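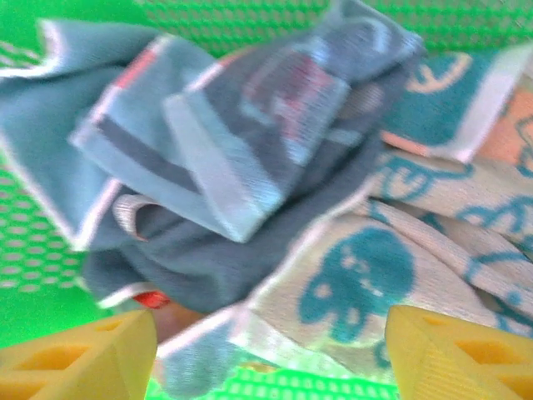
그림 1. 초록색 그물 무늬 플라스틱 바구니에 담긴 천. 개기 전 상태.

검색어를 입력하세요 검색

생활관리 실습 2 : 수건과 천류 분류하기

지난 시간에 세제 얘기를 하다가 시간이 다 가버려서, 오늘은 바로 바구니 얘기부터 할게요. 저는 빨래에서 제일 귀찮은 게 세탁보다 그다음이라고 생각하거든요. 걷어 와서 바구니에 쏟아놓고 사흘씩 두는 거, 저도 자주 합니다(찔리는 분들 계시죠?).

그림 1에서 제일 먼저 눈에 들어오는 건 회색빛 도는 파란 수건이에요. 흰색과 연한 하늘색 테두리가 둘러져 있어서 뭉쳐 있어도 겹이 잘 보입니다. 저는 이런 걸 '테두리 잡기'라고 부르는데, 가운데를 움켜쥐고 당기면 옆의 천까지 줄줄 딸려 나와요. 테두리를 따라가서 모서리 두 개를 찾고, 그걸 잡고 들어 올리세요. 크림색이나 복숭아색 천은 따로 빼둡니다.

분류 순서
1) 큰 것부터 꺼낸다. 큰 수건이 빠지면 나머지가 훨씬 잘 보여요.
2) 무늬가 있는 것은 무늬가 안으로 가게 접는다. 프린트끼리 쓸리는 게 싫어서 저는 늘 이렇게 해요.
3) 손바닥으로 만져보고 눅눅하면 다시 넌다. 접힌 안쪽까지 꼭 만져볼 것!
4) 색이 아니라 쓰임새로 쌓는다. 욕실, 부엌, 걸레. 파란색끼리 모아두면 예쁘긴 한데 꺼낼 때 헷갈립니다.

접는 법은 교재 《혼다람 살림 노트》의 3단 접기를 그대로 씁니다. 실습용 목욕 수건은 긴 쪽이 70cm 넘는 것으로 가져오세요. 작은 건 3단으로 접으면 너무 두꺼워져서 연습이 안 돼요.

바구니는 구멍 뚫린 걸 권합니다. 바람이 통하니까 잠깐 담아둘 때 마음이 편해요. 그래도 꾹꾹 눌러 담으면 소용없고요, 손이 쑥 들어갈 만큼은 비워두세요.

과제: 집에 있는 빨래 바구니 하나를 비우면서 무엇을 어디로 보냈는지 800자 이내로 적어 오기. 잘 개었는지는 안 봅니다. 어디서 막혔는지를 써주세요. 제출은 12월 첫 수업 시작 전까지, 타크데일관 실습실 앞 상자에 넣으면 됩니다.

다음 시간에는 매트리스 커버 접기. 고무줄 있는 거요, 네, 그거.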